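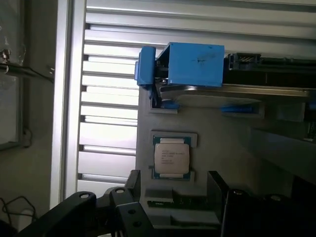

Setting up the wrist camera and fingers on a board-handling cell

Search this site
Enter keywords
6 min read

I've been looking after the small parts cell at Odholm for a while now, and the job I get asked about most is the one I enjoy most: teaching the arm to pick a processor out of its pocket and put it back without scuffing anything. It's a lovely bit of setup work! Give yourself an unhurried afternoon the first time. Once you have the feel of it, you'll be through it before lunch.

Our cell is one arm, a two-finger gripper with black linkages, a small camera on the wrist and a light gray work panel with pockets and slots for the parts. The panel holds a square Intel processor, a long black module and a narrow green circuit-board strip, each in its own place. Your parts may be different, but the order of work carries over.

What you need

A lint-free cloth and a little isopropyl alcohol
A hex key set and a small torque driver
A grounded wrist strap
A feeler gauge
A scrap processor of the same size as the real one (please don't learn on a good one)
A sheet of matte card, big enough to block light from a window
The cell's notebook and a pencil

Step 1. Stop the arm and make it safe

Run the arm to its service position, press the stop, and lock out the power at the cabinet. Hang your tag. If your gripper is air driven, bleed the line as well and watch the gauge fall to zero. Put the wrist strap on now, before you get absorbed in the fun part and forget.

Step 2. Clean the panel

Wipe the pocket first, then the ledges and channels around it. Grit in the corners is the classic cause of a chip that sits a hair high on one side, and you will chase that fault for hours in the software if you skip this. Fold the cloth to a point for the notches. Let everything dry fully before a part goes back in.

Check the panel screws while you're down there. Snug is fine. If you crank them, a plastic panel bows in the middle and every height you taught last month is wrong.

Step 3. Check the blue brackets

On our panel the end of the long module is held by a blue block and a smaller clip-like bracket beside it. Press each one gently with a fingertip. Neither should rock. If you print your own, keep a spare set in the drawer, and label them with the date you fitted the last pair. Deepika Acharya got me into that habit and it has saved me more than one late evening.

Look for smudges too. A few dark marks on a bracket do no harm to the grip, but they can fool a color threshold if your vision job uses the block as a landmark.

Step 4. Look after the fingers

Open and close the gripper by hand if yours allows it. You want smooth travel all the way with no click at the joints. Go over each pivot with the cloth, then check the inner faces of the tips, where the wear shows up first. A shiny patch on one tip and not on the other means the part has been arriving off center.

Close the fingers on the scrap processor and try the feeler gauge at the top and bottom of each tip. The gap should be the same at both ends. If it opens toward the bottom, loosen the tip screws half a turn, squeeze the fingers shut on the part, and tighten again while they're closed. That simple trick came from Svetozár Mikuš, and I have yet to find a better one.

Step 5. Aim the camera

Power up again, and keep the arm in slow mode. Bring it in over the panel until the whole processor pocket is in view, with both fingertips still showing along the bottom of the picture. Keep those fingertips in! It is tempting to tilt the camera up to get more of the panel, but seeing the tips and the part together is what lets you judge the approach.

Tighten the camera bracket, then nudge it with a knuckle. If the picture shifts and doesn't come back, the bracket isn't tight. Save a reference picture once you're happy. Next time there's trouble, that picture is the first thing to compare against.

Step 6. Sort out the light

Processor lids are metal, and metal loves to bounce light straight into a lens. We have bright horizontal slats behind the panel and a window off to the left, so this step matters a lot for us. Fix the exposure by hand. On auto, the camera sees the glow behind the panel, darkens everything, and the small print on the lid disappears.

Start at an exposure setting of 100 and go up in small moves until the edge of the lid stands out cleanly against the green border of the chip. Our camera ended up at 200. Numbers vary from one camera to the next, so trust the picture more than mine. Then hold the card up to block the window and see what changes. If the edge jumps around, you need a permanent shade.

Step 7. Teach the pick

Load the scrap processor. Create a new job – ours is number 721 in the Flaltico controller – and teach the points in this order:

1. High approach, straight above the center of the pocket
2. Low approach, fingers open, tips clear of the raised rim
3. Grip height, tips at the side edges of the part
4. Lift, straight up, no sideways motion at all
5. Return to high approach

Go down to the grip height in the smallest jog your controller offers. Watch the rim, not the chip. The rim is what you'll hit first, and a finger that catches it can push the panel out of position. Use the lowest grip force that holds the part through the lift, then add a touch.

Step 8. Teach the place

Placing is the pick in reverse with one extra move. Stop just above the pocket floor, open the fingers slightly, and let the part settle before you open them the rest of the way. It looks so neat when it's right! If the part tips as it's released, one finger is leaving before the other, and you should go back to Step 4.

Check the orientation mark against your drawing before you save. A square chip will happily sit in a square pocket the wrong way round.

Step 9. Prove it

Run six cycles in slow mode with your hand on the stop. Then run six more at working speed. Write the exposure, grip force and grip height in the notebook, along with the job number and your initials.

If it goes wrong

Part sits high on one side: clean the pocket again, then check the panel screws.
Part slips during the lift: wipe the tips with alcohol before you touch the force setting.
Camera finds the part in the morning and loses it by afternoon: sunlight. Fit the shade.
Arm stops with a collision warning at low approach: look at the rim and the neighboring slots, and open the fingers a little less.

Next up I'll cover the long module, which needs a different grip and a lot more patience with the latch.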